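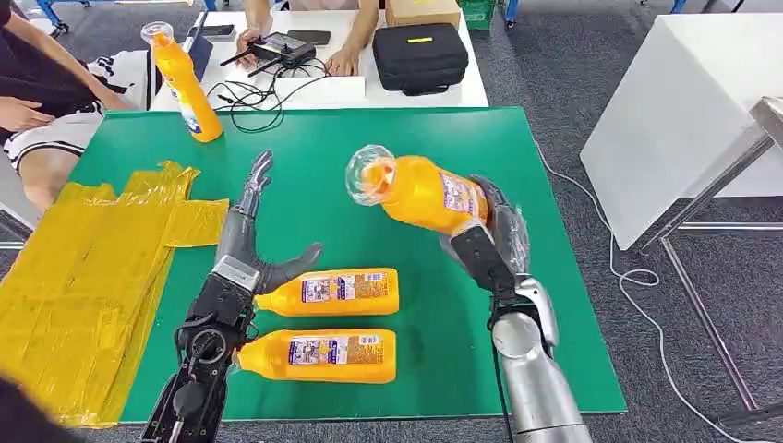
What does the hand do when the link to the remote drops in the middle of a grasp?

It keeps the last grip command and goes on squeezing, and it'll do that until something else tells it to stop. That's what I learned the hard way last week, and I'd like to hear whether other people's setups do the same.

Title: Hand wouldn't let go after link dropout – grip held right through the stop
Forum: Pradesex Boards > Arms and Hands > Faults and Safety

pachari
Posted Thursday, March 3, 2022

Hi all, Pavithra Achari, long time reader, I mostly lurk in the calibration threads. Two arms, Treritden hands on both, Zastico receiver on the base. We do bottles and bags all day. Pick one up, tilt it, turn it, put it down, next one. Pretty dull work and I mean that as a compliment!

So what happened. The right hand had a bottle up off the mat and I was about to send it back down. The link light on the receiver went amber, which it does now and then, and normally it's back before I've finished being annoyed. This time it stayed amber. Arm froze, fine, that's what I want. But the fingers didn't freeze. I could hear the motors creep up in pitch and the bottle started to buckle at the side. I hit stop on the remote. Nothing, obviously, the remote was the thing that had lost contact. So I leaned over and hit the stop on the base, and the arm locked with the hand still clamped. It took two of us and a plastic wedge to get the bottle out.

Nobody hurt, one dead bottle. But one of us had been straightening labels under that same hand a minute before and I keep thinking about a thumb in there instead.

Things I've checked:
Receiver battery fine
Cables on the right wrist reseated, no change
Log shows last command "close, force mode" and then a gap of 400 ms, then the fault flag, then nothing at all from the hand
Left hand was idle and open the whole time and stayed open

Has anybody seen this?

torquemonkey
Posted 14 minutes later

Seen it, yep. Force mode is the culprit. In position mode the fingers go to a set angle and stay put, so a dropout is boring. In force mode they hunt for a target force, and if the bottle gives a little they chase it. Yours was giving, they were chasing. Your hand was doing exactly what you asked, you just weren't there to ask it anything else.

pachari

OK that makes sense of the pitch going up. But why didn't the fault flag kill it? I thought that was the whole point of the flag.

torquemonkey

The flag goes to the arm. The hand has its own little board. Look in the wrist settings, there's a line called "on host fault" and I'd bet you a coffee it says HOLD.

pachari

It says HOLD. Where do I send the coffee.

dry_bearing

Going to be the grump here. HOLD is the right default and I wish people would leave it alone. If you're carrying something heavy or sharp or full, the last thing you want on a fault is for the hand to open. I've watched a hand drop a full jar on a guy's foot, set to RELEASE by somebody who'd read a thread a lot like this one.

pachari

Fair, and I'm sorry about the foot. But I've got light plastic bottles a few inches above a table. The worst a drop can do is roll onto the floor. The worst a clamp can do is a lot worse than that.

dry_bearing

For today's job, sure. Then in June somebody borrows the rig for a different job and doesn't look at the wrist settings.

kestrel_9

Both of you are arguing about the wrong line, I think. There's a third choice, RELAX, on firmware 2 and up. It cuts the motor current and leaves the fingers wherever they are. The gearing holds enough to keep a light thing from falling but you can pull it out by hand. We moved everything to RELAX and I haven't looked back.

dry_bearing

RELAX on a worn gearbox is RELEASE with a delay. Ask me how I know.

pachari

Going to check what firmware we have. Back in a bit.

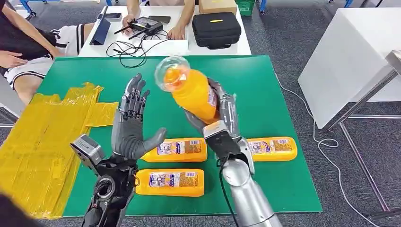 Does turning down the timeout fix it?

Only partly. A shorter timeout means the fault gets noticed sooner, but noticing it doesn't change what the fingers do next. I went down that road for most of an afternoon so let me save you the trip.

pachari
Posted the next morning

Results so far! We were on old firmware on the right hand and new on the left (don't ask, the right wrist is a Mthembu replacement and it came with whatever it came with). So RELAX wasn't even in the list on the side that failed. I updated it, which took three tries and some language.

Then I ran the dropout on purpose. I put a bottle in the hand, force mode, and pulled power on the receiver. On HOLD it squeezed, same as before, and I could reproduce it every single time, which was sort of a relief and sort of horrible. On RELAX the motors went quiet right away and I could slide the bottle out with two fingers. On RELEASE it popped open and the bottle fell on its side and rolled.

I also found out that the plain stop button on the base doesn't talk to the hand board at all. It cuts the arm drives and puts the brakes on. The hands have separate power. That one bothers me more than everything else put together. I've been telling new people for a year "if anything goes wrong, hit this" and it wouldn't have done a thing for their fingers.

kestrel_9

That's the real headline. Change your thread title.

torquemonkey

Is it wired that way from the maker or did somebody split it later?

pachari

No idea. The cabinet was put together before my time and the drawing we have doesn't show the hand supply at all. There's a pencil note on it that says "see other sheet". Guess what we don't have.

mossy

Newbie question, why would you ever want the hands on separate power?

torquemonkey

Mostly so you don't drop what you're holding every time somebody bumps the stop. Also the hands take a while to home again after they lose power and people get sick of waiting. Neither one is a crazy thought. You just need some other way to get a finger out.

We went through the same thing on a sorting rig and ended up with two buttons. Red is the arm and the hands, all dead. Yellow on the other side is hands only, and it opens them slowly, own battery, own wire, doesn't care what the remote thinks. The yellow one gets pressed way more than the red one ever did. 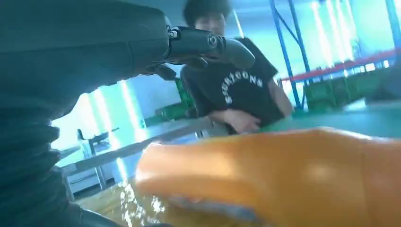 mossy
Two buttons sounds like one too many to me. If my hand was stuck in there I'd hit whichever was closer and I wouldn't be reading the color.

torquemonkey

You'd be surprised what a week of practice does. We make people press both on their first morning, with a sponge in the hand. But sure, if you can only have one, have the one that kills everything.

dry_bearing

Killing everything leaves you with a clamped hand and no motors to open it, if the gearing doesn't back-drive. That's the wedge story all over again. pachari, with the hand power off, can you open the fingers by pushing on them?

pachari

Tried it just now. Index and middle yes, with a good shove. Thumb no, not at all. The thumb's got some other kind of drive in it.

dry_bearing

Then a full power cut traps you by the thumb. I rest my case, sort of. I don't love RELEASE but for a job with light stuff and people close by you want something that drives the hand open, and you want it on a wire.

kestrel_9

Huh. OK, I'm going to go check the thumbs on ours. I said I haven't looked back and maybe I should have.

pachari

Ha, please do and tell me what you find.

Where I've landed for now (still open to being yelled at):

RELAX on host fault, both hands. Force mode off unless there's a reason, position mode for the plain pick and place. Force limit turned way down for when we do use it. Hands stay out from under the grippers unless the hand power is off, and the switch for that now has a big ugly label on it. A wired open button is ordered. Wedge hangs on a string by the base, I'm not kidding, it was the only thing that worked.

I also went through the counter on the right hand, 2,714 grips since it was fitted, and the log has 101 dropouts in it. A hundred and one! Nearly all so short we never noticed. So the link itself needs looking at too, and I feel silly for treating the amber light as a mood.

torquemonkey

What channel is the Zastico on? Ours was fighting with the building wifi until we moved it.

pachari

Whatever it came on. Adding it to the list.

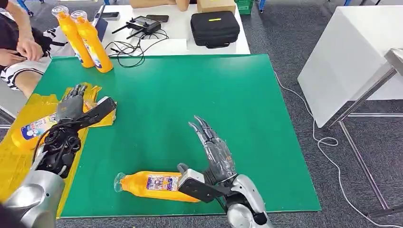

kestrel_9
Back with my thumbs. Same as yours, locked solid with the power off on all the hands we've got, and we've been on RELAX for ages thinking we were covered. Ordering the button today.

dry_bearing

I'll take that as an apology.

kestrel_9

It's about a quarter of one. I still wouldn't leave it on HOLD.

mossy

Does RELAX free the thumb, if cutting the power doesn't? Or is it stuck both ways?

pachari

Good question and I had to go try it. Stuck both ways. When I slid the bottle out in my test it came out sideways past the fingers, so the thumb never had to move. With a rounder or softer thing I don't think I'd have been so lucky. So RELAX stops the squeezing but it doesn't get you out, and I need to go fix what I wrote on the sheet by the door.

torquemonkey

Post a pic of the button wiring when it's in? A few of us would copy it.

pachari

Will do. Moved the channel this morning by the way, too early to say. Amber once so far, and I stopped and waited it out this time with everybody's hands in their laps.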